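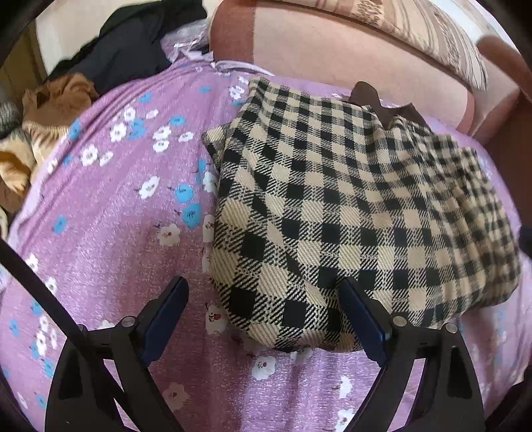
April 2018

Folding day again, and I'm doing it on the bed because the table is buried under Rafia's sewing. I put the purple sheet on, the one with the little white and blue flowers, and it makes the whole room feel like summer already! I know it's a bit much (Usman calls it the garden center) but I love it.

The black and beige checked thing is the one I can't ever fold flat. It goes all puffy at the side no matter what I do, and then I give up and put something on top of it in the drawer. Rafia says to roll it. I have tried rolling it, Rafia.

Spent almost 60 minutes on clothes and I still have 2 bags to go through before we visit Sadia in June. She wants the dark brown stuff for her patchwork, so I need to remember to keep that in its own pile. Also must buy hangers, and call Keith back about the shelf.

Tea now. The socks can wait until tomorrow.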